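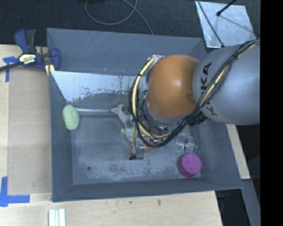 Clastetti compares two grippers on bin-picking cell, keeps both

Integrator Clastetti has finished a comparison of two grippers for mixed-item bin picking and will keep both in its test program through October. The trial used a KUKA arm working over a gray bin clamped to a wooden table, with the arm, bin position, and item set held constant while the gripper and control settings changed.

The first gripper is a finger design from Zisis with metal fingers and position feedback on each side. The second, from Suksawat, uses a softer finger with a passive joint near the tip. Each was run for 200 pick attempts on the same controller, and a further 29 attempts were made with the Zisis unit after its closing speed was lowered.

The item set was chosen to be awkward. It mixed household goods and toys, including a gray sea-animal toy with a forked tail, a clear round container, and a magenta cup. Items were returned to the bin by hand between attempts, in no fixed arrangement. An attempt was scored as a pick only if the item cleared the rim of the bin and stayed in the grip for 2 seconds.

"We stopped using boxes and cylinders for this kind of test last year," said Clodagh Ó Dubhghaill, who ran the trial. "Everything passes on boxes. The differences show up on items with no good flat side, and on anything the camera has trouble seeing."

According to Ó Dubhghaill, the Zisis gripper was more repeatable on rigid items and easier to calibrate. Its thin fingertips could enter gaps between neighboring items that the Suksawat fingers could not. The Suksawat unit tolerated larger errors in the estimated grasp position, and it did better on soft and irregular items near the middle of the bin. Both lost performance close to the walls, where the planner has fewer collision-free approach angles to choose from.

The clear container was the hardest item for either gripper. The depth camera returned incomplete data on it, and the grasp planner frequently placed the target point on the bin floor behind the container. Clastetti logged these attempts as perception failures and kept them out of the gripper comparison. Upside-down cups caused a different problem: the planner preferred the flat end, where neither gripper had anything to close on. A rule limiting approaches to the sides was added before the scored runs.

Cable routing also took up part of the schedule. Gripper and sensor lines run outside the arm and loop around the wrist, and wrist rotation had to be restricted in software to keep the slack from catching on the rim or on items. The limit was set at 222 degrees of total travel for both grippers – less than the joint allows, and enough to rule out some grasps that would otherwise have been valid. Donal Gallagher, who maintains the cell, said a shorter harness is being made up and that the limit will be reviewed once it is installed.

Control was handled by an Isov unit, which read gripper position and motor current and passed both to the logging computer. Gallagher said the signal from motor current was useful for detecting a missed grasp on rigid items but gave late or unclear results with the softer fingers. For those runs the team relied on a second camera view taken after the lift.

Clastetti is not publishing success rates for the individual grippers. Ignacio Tapia, who reviewed the logs, said the number of attempts per item was too small to support a ranking, and that the reduced-speed runs with the Zisis unit should be repeated with the Suksawat unit before any figures are compared.

The next round starts Monday with the same bin and item set. It will add a second depth camera mounted at a lower angle, mainly to improve data on transparent items, and will test a modified Suksawat fingertip with a narrower profile. The attempt logs and the item list are available to project partners on request.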